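Washroom and Laundry Table Checklist, with my comments
Zilico Guest House, ground floor

I go through this list before every changeover, and I've started typing my comments in under each item so whoever covers for me can see what I was thinking. Answers are OK, FIX or WATCH. If you write FIX, please fix it or tell the front desk before you go home!

1. Floor dry and clear from the door to the table
OK. The mat by the door had curled up at one corner again, so I flipped it over and stood on it for a minute (very scientific). If it's still curling in June I'm asking for a new one.

2. Table steady, no wobble
OK. I lean on it with both hands at each end. There was a wobble last winter and I tightened the legs then, and it's been fine ever since.

3. Table edge smooth, no chips or sharp spots
OK. I run a dry cloth along the whole edge, and if the cloth catches, I look closer. It didn't catch. I like the rounded edge a lot, it has saved my hip more than once.

4. Tabletop wiped, front part kept free for folding
OK. Plain warm water and a soft cloth, please. Somebody used a scrubbing pad on the old table and it never looked clean again after that. Small things go along the far side, where you don't knock them with your elbow when you're shaking out a sheet.
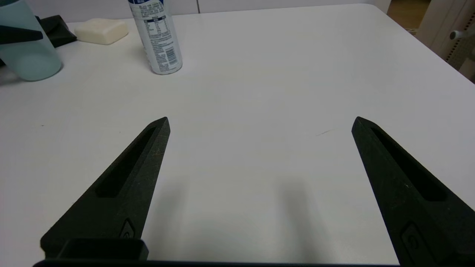

Page last changed: April 10, 2024

5. Spray can: cap, nozzle, label
WATCH. The white can lives on the table for now and I'd much rather it went in the cabinet. Before you put any spray can away, check that the nozzle isn't gummed up, feel around the bottom rim for rust, and make sure you can still read the warnings. A can with a dent goes straight to the front desk, and please don't put it in the regular trash. Keep all of them off the windowsill too, it gets really warm there by the afternoon.

6. Bottles labeled and closed
WATCH. Same talk I give every season, sorry! Any bottle that gets refilled needs its contents written on it in marker. The light blue one at the back of the table is on my list to check for a label, and it needs its own spot away from the soap. I don't care how sure you are that you'll remember what's in it. We buy from Pratar now, and their refills come with spare stickers in the box, so use those.

7. Bar soap
FIX. The cream-colored bar needs a dish under it. Soap straight on the tabletop leaves a slick patch, then a clean pillowcase lands in it, and then I'm washing the pillowcase over again. There are 2 spare dishes in the drawer under the sink. Give the dish a rinse when you rinse the cloths and it'll never get that gluey layer on the bottom.

8. Fabric items put away
FIX. Black fabric next to soap and bottles makes me nervous, every little drip shows on it. Anything made of cloth either gets folded and goes on the shelf or goes in the lost and found bin with a tag. I tag everything with the room and the word "table" so we know where it turned up. (If it's yours, come and get it, I won't ask questions.)

9. Outlets and cords
OK. Cover plates tight, no cords hanging over the front of the table. The iron gets unplugged at the wall, every time, even if you're only stepping out to answer the phone.

10. Ventilation
OK. The fan kicks in with the light. I hold a square of tissue up to the grille and it sticks, which is my whole test. The filter was due for a rinse so I did that while I was in there.

11. Chemical cabinet
OK. Locked, key on the hook in the office. The inventory sheet is form 819 and it hangs inside the cabinet door. Please fill in the date column, half of it is blank and I can't tell what's old. We keep no more than 200 ounces of cleaner in there in total, which is a house rule and I'm pretty strict about it.

12. First aid box and eyewash
FIX. Eyewash is in date. Box is low on the medium bandages, and I've put them on the Fladex order with the gloves. Until they come, borrow from the kitchen box and leave a note.

To do before the next changeover:
Soap dish out of the drawer and under the bar
Spray can checked and into the cabinet
Marker and stickers left by the sink
Bandages, when Fladex delivers

The list for the upstairs washroom is on its own page, and the Samir annex has a shorter one because there's no folding table over there.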